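Drovasora Counter Assistant: Set-up and Daily Use
Section 4: Working alongside the unit

This section is for the people who will share a counter with the Drovasora. Section 3 was for the people who signed for it, and may be skipped by anyone who has to be on shift in ten minutes. 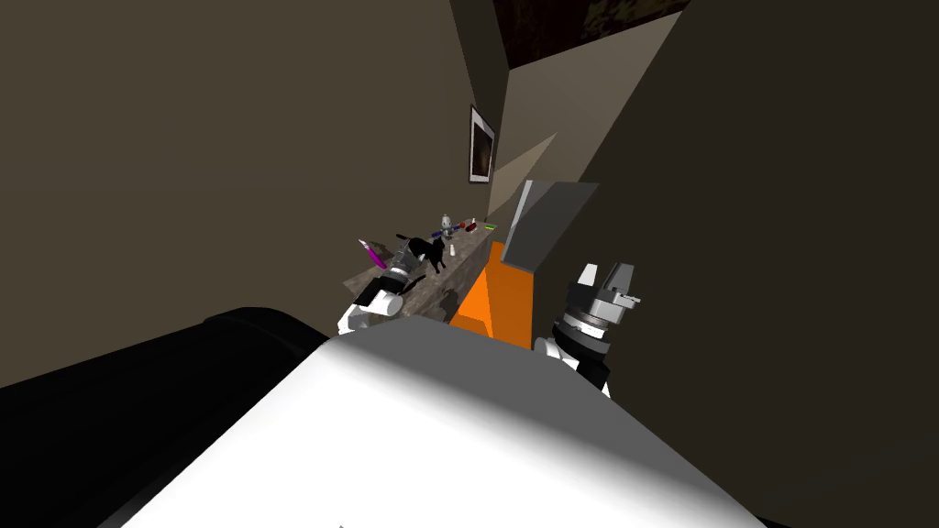 The Drovasora tidies, sorts and puts away small items left on a work counter. It does this slowly, without complaint and without conversation. Staff at the Amville shop found the first two easy to get used to. The third took longer, particularly on the early shift, when the kettle was the only other thing making a noise.

Run the whole of this section in the simulator before trying any of it on the shop floor. A marble-effect counter that exists only on a screen costs nothing to scratch.

4.1 Before the first shift

1. Open the simulator and load the practice counter. The Medina layout is supplied as standard.
2. Choose the robot's own view from the menu. You will see a good deal of white torso and an arm on either side. Spend a few minutes here. Most complaints about the unit being "rude" come from people who have never looked at a counter from where it stands.
3. Check that both grippers open and close fully.
4. Run the tidy routine from start to finish with your hands off the keyboard.
5. Run it again and practise pausing it. Each member of staff should do this, including the ones who say they have used robots before.

Note: The practice counter holds a mixture of odds and ends, among them a black cat figure, a small white bottle and something flat and bright green. You may swap these for items closer to your own trade. Most branches keep the cat.

4.2 Teaching it what things are

The unit will treat anything it has not been told about as an unknown item. It does not guess. This makes it a better colleague than some, but it does mean an afternoon of introductions.

1. Place one item on the counter, well clear of the others.
2. Select Add Item and give it a name. Use the name people in your shop say out loud.
3. Choose a home for it: shelf, drawer, tray or Leave Alone.
4. Save, then ask the unit to put the item away.
5. Repeat until you run out of items or patience. The memory holds 214 names.

Caution: Do not name an item "thingy". The Sutine depot named 17 items "thingy" and the unit filed every one of them in the same drawer, quite correctly.

Note: Leave Alone is meant for personal belongings, half-finished jobs and anything with sentimental value. Agree as a team what goes on this list. Expect the meeting to run over.

4.3 Sharing the counter

1. Tell the unit which stretch of counter is yours. It will keep its arms out of that part until you release it.
2. Keep your hands out of its part while the arms are moving. Press Pause first, wait for the amber light, then reach in.
3. Put loose pens and markers back in their holder before you start a job. The unit can pick up slim items, but it takes its time and you will end up watching.
4. Leave cabinet doors under the counter either fully open or fully shut.
5. When you have finished, press Resume. The unit will not remind you, and a paused unit looks very much like a thoughtful one.

Caution: Never hand an object directly to a gripper. Set it down on the counter and let the unit collect it. This feels unfriendly for the first week.

4.4 What changes in your job

Tidying at close of day used to take one person the last part of every shift. With the unit running, that person is free to do something else. Managers should decide what the something else is before installation and say so plainly. If they don't, staff will fill the gap with their own theories, and the theories will be worse.

You will still need to:

- wipe the counter down, as the unit moves things but does not clean under them
- deal with spills, breakages and customers
- check the unknown items tray every 6 hours
- fill in the log when you disagree with where something was put

The log is read. Entries such as "it knows what it did" cannot be acted upon. Please write down the item, the time and the place you wanted it to go.

4.5 If the unit stops

1. Press Pause, even though it has stopped.
2. Clear anything resting against either arm.
3. Turn the key to Rest and count to 17.
4. Turn the key back to Work and press Resume.
5. If it stops again, leave the key at Rest and tidy the counter by hand. See Section 6 for the repair form.

Section last revised 23 Jul 2026.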